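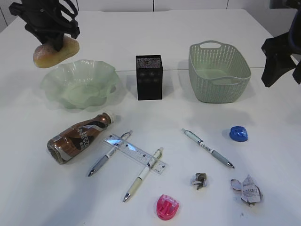 Por Anselmo Correa

Última atualização: março

Faz tempo que eu devia este texto a quem me escreveu perguntando da mesa nova, e peço desculpas pela demora, mas mesa é uma coisa que a gente só conhece morando com ela. Cadeira você descobre em uma tarde (as costas avisam). Mesa demora. Tem que passar um Natal em cima dela, uma declaração de imposto de renda, um trabalho de escola com cola e purpurina, e só então dá para falar com alguma seriedade.

A mesa em questão é a Kirkine, da Koster, na versão de tampo branco. Paguei 878 reais, já com o frete, em uma loja da rua Clerville que estava trocando o mostruário. Menciono o preço logo de saída para ninguém ler até o final e só lá descobrir que não cabe no orçamento, coisa que já me aconteceu muitas vezes lendo resenha dos outros. Paguei do meu bolso, a Koster não sabe que eu existo.

Antes dela eu tinha uma Evmont, que muita gente da minha idade deve ter tido, aquela com a gaveta estreita no meio, que batia no joelho de qualquer pessoa que passasse de um metro e setenta. Aguentou duas mudanças e três gatos. Quando finalmente cedeu, foi com muita dignidade, em uma tarde de chuva, sem ninguém embaixo. O tampo era de um marrom escuro que escondia tudo: café, tinta, migalha, uma vez um clipe que eu procurei por uma semana. Eu achava que isso era uma qualidade, e foi com certo medo que saí da loja com uma nota fiscal onde estava escrito "branco".

Pois o branco foi a grande surpresa. Você enxerga as coisas! Parece bobagem, mas uma caneta escura em cima de uma mesa escura é uma caneta perdida, e em cima da Kirkine ela grita. Hoje eu acho a borracha, acho o apontador, acho até os óculos, que sempre foram o meu ponto fraco. A luz do quarto também melhorou bastante, a claridade da janela bate no tampo e sobe para o rosto, e eu adiei por um bom tempo a compra de uma luminária que já estava escolhida.

O outro lado da moeda é que ele mostra poeira. Mostra mesmo, não vou enganar vocês. Passo um pano úmido dia sim, dia não, e quando esqueço, dá para ver o desenho dos meus antebraços, como se um urso tivesse dormido ali. Pano úmido com uma gotinha de detergente neutro resolve quase tudo. Café seco sai com um pouco de paciência. Caneta esferográfica sai com álcool, desde que não se deixe para o mês seguinte. O que não saiu até hoje foi um risquinho de marcador permanente, perto do canto direito, sobre o qual as crianças da casa mantêm um silêncio admirável.

Agora a montagem. Comecei em um domingo depois do almoço, que é o pior horário possível para começar qualquer coisa, e chamei meu cunhado Higinio, que tem parafusadeira e opinião. A mesa vem em uma caixa só, de 32 quilos, e eu recomendo seriamente que não subam escada com ela sozinhos. As pernas vêm soltas, há uma travessa que vai atrás, e são 12 parafusos compridos iguais entre si, mais um saquinho de curtos para prender o passa-fios. O manual é só desenho, sem uma palavra escrita, e o desenho do terceiro passo mostra a travessa por um ângulo que nenhum ser humano conseguiria ver sem deitar no chão. Nós deitamos no chão. Estava de cabeça para baixo, desmontamos, montamos de novo, tomamos um café e às cinco da tarde ela estava em pé.

Um conselho que custou uma hora da minha vida: não apertem nada até o fim antes de todos os parafusos estarem no lugar. Encostem todos, ponham a mesa de pé, deem uma sacudidinha para ela se assentar e só aí apertem. Na primeira vez nós apertamos perna por perna, com muito capricho, e a última não encaixava de jeito nenhum. 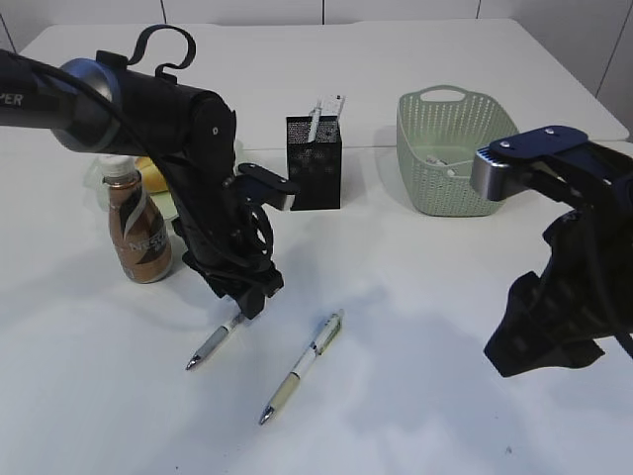 Foto: Higinio Ponce

Sobre firmeza, que é o que mais me perguntam. Eu escrevo à mão, e escrevo com força, herança de um professor de caligrafia que não perdoava letra pálida. Na Evmont, qualquer parágrafo mais inflamado fazia tremer o copo de lápis. Na Kirkine não treme. Se eu empurro o tampo com a mão, de lado, ela cede um tantinho, e isso piorou um pouco depois dos primeiros meses, até eu me lembrar de reapertar os parafusos das pernas. Voltou a ficar como nova. Anotei na agenda para repetir isso de vez em quando.

Para quem digita o dia inteiro, acho que serve muito bem. Para quem costura, eu experimentaria antes. Minha irmã trouxe a máquina dela para fazer a bainha de umas cortinas e na velocidade mais alta a mesa inteira cantava, uma nota só, até que bonita, mas cansativa depois da segunda cortina. Colocamos um pedaço de feltro embaixo da máquina e melhorou.

O espaço é generoso. Montei nela, com a família inteira palpitando, um quebra-cabeça de 1000 peças (um porto com barcos, céu demais, uma crueldade de céu) e ainda sobrou um canto para a xícara e para a tampa da caixa. Claro que, enquanto durou o quebra-cabeça, ninguém mais trabalhou ali, e durou bem mais do que tínhamos combinado. Para o uso normal, com computador de um lado e papelada do outro, sobra lugar até para aquelas coisas que moram em mesa sem que se saiba como chegaram. Eu tenho uma concha, uma lupa e um carimbo de uma firma que já fechou.

A profundidade merece um elogio à parte. A gente costuma olhar só a largura na hora de comprar, e a largura é o que se mede na parede com aquela fita que nunca fica reta. Mas é a profundidade que decide se dá para abrir um atlas na frente do computador ou se ele vai ficar com metade para fora. Na Kirkine dá. Abro também o jornal, inteiro, com as duas folhas esticadas, um prazer antigo que eu tinha perdido sem perceber.

Do que eu não gostei, então, para ser justo com todo mundo. Não tem gaveta. A Koster vende um gaveteiro à parte, com rodinhas, e eu vi na loja: é bonitinho, mas as rodinhas são duras e o puxador tem uma quina que pega na calça. Não comprei. Uso duas caixas de sapato encapadas em uma prateleira e me viro. Se você é do tipo que precisa de gaveta (eu achava que era), ponha isso na conta.

As quinas do tampo também podiam ser mais redondas. Elas não machucam o braço de quem está sentado, nisso o desenho é até cuidadoso, mas o quadril de quem passa correndo atrás do telefone sofre. Meu lado esquerdo pode confirmar. Virei a mesa de modo que a quina da passagem ficasse contra a estante, e desde então convivemos em paz.

E o passa-fios, coitado. É uma bandejinha presa por baixo, na parte de trás, e cabe uma régua de tomadas pequena, das curtas. A minha era das compridas. Tentei na diagonal, tentei em pé, e acabei comprando outra. Os cabos mais grossos escapam quando alguém esbarra. Uns prendedores de papel, daqueles pretos de alça, seguram tudo muito bem, e essa dica eu roubei sem vergonha nenhuma da minha sobrinha.

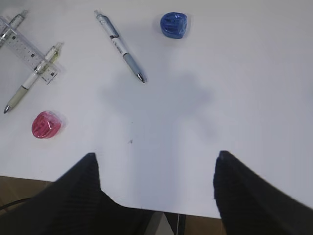

Régua transparente e canetas sobre o tampo branco.

Aproveito para responder a algumas perguntas que chegaram pelo correio e pelos comentários, misturadas, na ordem em que me vieram à cabeça.

Perguntaram se risca. Risca menos do que eu temia. Faço bastante trabalho de régua, traço margens, encaderno umas coisinhas para presente, e até agora só a ponta do estilete deixou marca, em um dia em que tive preguiça de buscar a base de corte. Com base de corte, nada. Papel fino também merece uma folha por baixo na hora de escrever, menos pela mesa e mais pela letra, que fica mais macia.

Perguntaram se mancha com coisa quente. Não sei dizer, uso descanso para a xícara desde menino e não tive coragem de testar. Quem tiver coragem me conte.

Uma leitora muito simpática quis saber se ela serve como mesa de refeição em apartamento pequeno. Serve, com um porém: a travessa de trás impede que alguém se sente daquele lado com as pernas esticadas. Aqui já recebemos visitas com ela no meio da sala, toalha por cima, travessa de arroz, uma beleza, mas o Higinio, que é comprido, jantou meio de lado a noite toda e não deixou ninguém esquecer.

Perguntaram também se eu não acho o branco frio. Eu achava! Na primeira semana parecia que eu estava trabalhando em um consultório. Depois fui enchendo, veio um vaso, veio um pote, veio uma luminária de luz mais amarelada (a tal que eu tinha adiado, acabei comprando), e hoje é o canto mais alegre da casa. Meu gato mais velho, que na Evmont dormia em cima da gaveta, agora dorme em cima do que eu estiver lendo.

Sobre a loja: atenderam bem, entregaram um dia depois do prometido e ligaram avisando, coisa que eu valorizo mais do que pontualidade. Faltava uma das tampinhas que escondem a cabeça dos parafusos. Telefonei, e mandaram um saquinho inteiro delas pelo correio, de modo que tenho tampinhas para o resto da vida e posso dividir com quem precisar.

Minha nota, já que os leitores sempre cobram uma nota, é quatro estrelas de cinco. A que falta fica repartida entre o passa-fios e o desenho do terceiro passo. Pelo mesmo dinheiro eu compraria de novo, e no branco, coisa que eu não diria na saída da loja. Se a Koster fizer um dia a versão com gaveta, eu volto aqui e conto, desta vez prometo que com menos demora.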